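wk 6 notes — Fibers, dyeing, care (intro textiles)

Bring these to the Sunday review. Slides are up but they skip the mordant part, so use this for the quiz.

## 1. Cotton, quick recap

- cellulose. Plant fiber, seed hair. Takes up water easily, stronger wet than dry (wool is the reverse, people mix this up every term)
- staple length matters — longer staple = smoother yarn, less pilling
- poor elastic recovery. Bends, stays bent. So: creases
- resin finishes cut creasing but cost you strength, and some hand feel too

Regain vs. content: regain is water over DRY weight. Content is water over total weight. Write down which one you're using, I take off points.
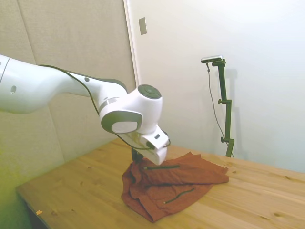

## 2. Dye classes for cellulose

**Direct.** Cheap, one bath, salt added to push dye onto the fiber. Held by weak forces only, so washfastness is meh. Fine for linings, paper, craft stuff.

**Reactive.** Real covalent bond with the fiber. Salt first, then alkali to fix. Bright. The catch is hydrolysis: some dye reacts with the water instead, just sits there, and has to be washed off. Skip the washoff and it bleeds later, and then everyone blames the dye.

**Vat.** Indigo is the famous one. Insoluble, reduce it to a soluble form, dip, let air oxidize it back. Great in the wash. Indigo rubs off though, see crocking below.

**Sulfur.** Blacks, browns, dull shades. Cheap, dark, decent washfastness. Old sulfur blacks can tender the cotton in storage (acid forms slowly).

**Azoic / naphthol.** Two parts put together inside the fiber. Used for strong reds. Rubbing fastness poor if the surface pigment isnt soaped off.

Reds in general — madder was the standard for a long time, needs alum. Alum alone gives red, add iron and it goes toward purple or brown. Hard water shifts it too. Record your water source in the lab book!!

## 3. Fastness tests

Grades 1–5 for wash and rub, 5 is best. Light is on a different scale (blue wool, 1–8). Do not compare them directly.

- wash: sample sewn to multifiber strip, look at color change AND staining, two separate grades
- crocking: dry rub, wet rub. Wet is nearly always worse
- light: cover half, expose half
- perspiration: acid and alkaline versions, do both

Last year's group got a 4 dry and a 2 wet on the Garex swatches, same dye lot. Typical for a dark shade with a lazy soaping step.

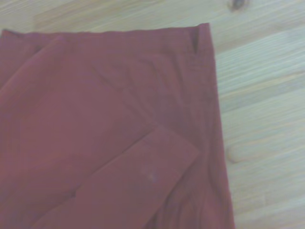
## 4. Care and storage

Heat + moisture + pressure sets a crease. Same three take it out. Iron cotton damp, inside out for dark shades, otherwise you get shine on the seams.

Long storage: clean first, old sweat and starch both cause trouble. Refold along differnt lines now and then, fibers break at a fold that never moves. Acid free tissue in the folds if it's worth keeping. No plastic bags from the cleaner.

Sunlight fades in stripes, always check the shelf edge.

## To do

- read Quan ch. 4, skip the part on acetate
- lab sheet: 6 swatches, labeled on the BACK, pencil only
- Stellis kit goes back in the cupboard, lids on
- Jikovar shade cards are in drawer 29, sign them out

Quiz covers sections 1 to 3. Care is on the final.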